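Zirkton Facilities Services
Thread: automation in the front-of-house teams

1/ In August we told colleagues at the Granaletti and Gunawan sites that a two-armed robot would be introduced for the clearing and resetting of reception counters and display tables. Many of you have written to us since. We set out our position in this thread.

2/ The work concerned is the early reset. At present it takes a member of the front-of-house team 60 minutes each morning, most of it spent bending over low tables and returning small items to their places before visitors arrive.

3/ No robot has yet been placed at either site. All work to date has been carried out in simulation, in a rendered room with a marble-textured counter. Colleagues operate the arms from a desk in the training room at Groser House and repeat the same task until it is acceptable to the site supervisor.
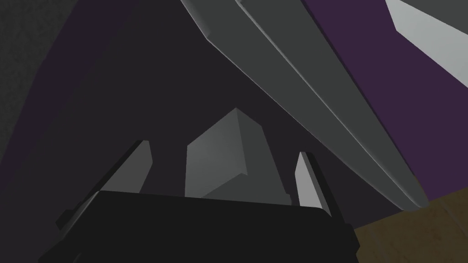 Simulated room: the gripper fingers with a grey block between them.

4/ Our operators have now logged 815 attempts. Each one is reviewed by the person who made it and by a second colleague from a different site. Attempts that fail are kept. The review sheets ask what went wrong and at what point, and they do not carry the operator's name.

5/ On staffing: there are 50 front-of-house posts across the two sites and there will be 50 when the trial closes. This has been agreed in writing with the staff forum. Any later proposal to alter that number would go to the forum first, with the usual period for comment.

6/ On pay: colleagues who complete operator training will receive the skills supplement from the first full month after sign-off. Several of you asked whether the supplement would be withdrawn if the robot were not adopted. It would not.
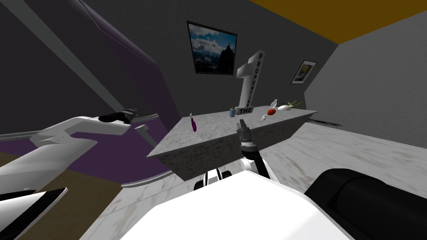
7/ The question raised most often on Monday was who decides where things go. We had assumed that a written list would be enough. The cleaning and reception teams told us otherwise. A counter holds things of very different kinds, and a round red fruit needs a different grip from the clear glass bottle standing behind it. Experienced staff make those choices without writing them down, and the list has been redrafted with their help. Glass now has a section of its own.

8/ Irfan Sutanto, front-of-house supervisor at Granaletti, has led that redrafting. His note to the project group reads: "My team know which things guests leave behind and which things belong to the display. Please do not ask the machine to guess. Ask us, and give us the time to answer."

9/ We have accepted this. Four paid hours a month have been set aside for each team to amend the placement list. Amendments take effect once the supervisor has signed them and do not need approval from head office.

10/ On pace: some colleagues were concerned that the robot's timings would become a target for people. They will not. Timings from the simulated sessions are held by the project group and are not shared with line managers - the forum has asked for this to be checked each quarter, and it will be.

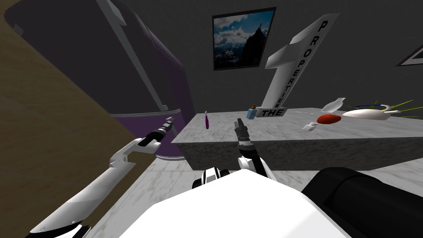 11/ The same applies to session recordings. They are used for reviewing attempts and for training new operators. They may not be used in appraisals or in disciplinary matters, and any colleague may ask for a session of their own to be deleted.

12/ On safety: before a physical robot enters either building, the reception team on duty will be trained in stopping it, and any of them may do so without giving a reason. A stop will be recorded as a stop. It will not be recorded as a fault on the part of the person who pressed the button.

13/ Operator training remains voluntary. Places are open to night staff on the same terms as day staff, and travel to Groser House is paid at the normal rate. Colleagues who would rather keep to their present duties need take no action.

14/ The next stage is a further 100 attempts using the revised list, followed by a report to the forum. The report will include the failed attempts and the comments of the reviewers in full. The Gunawan team will then be asked whether they wish to host the first supervised session.

15/ Questions may be sent to your supervisor or left in the box at either staff entrance. Written replies are posted on the noticeboard by 4 pm on Monday, with names removed where requested.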